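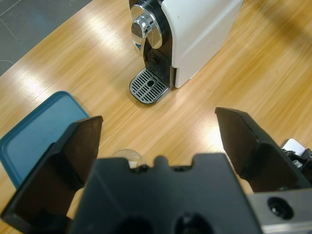

Refreshment corner, Galbraith Room

Report to Fundico, January 2020

The coffee machine is in use and takes capsules. Wilma Matheson orders these monthly. Spending to date is £818, and 32 members have signed up for the morning sessions.

Furniture

Calum Gunn got the tables from Prolleo in May. We chose wood with a smooth finish so that spills wipe off, though it does throw back a bright patch of glare from the lights overhead. Matt mats are on order - 12 in all.
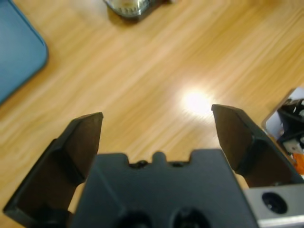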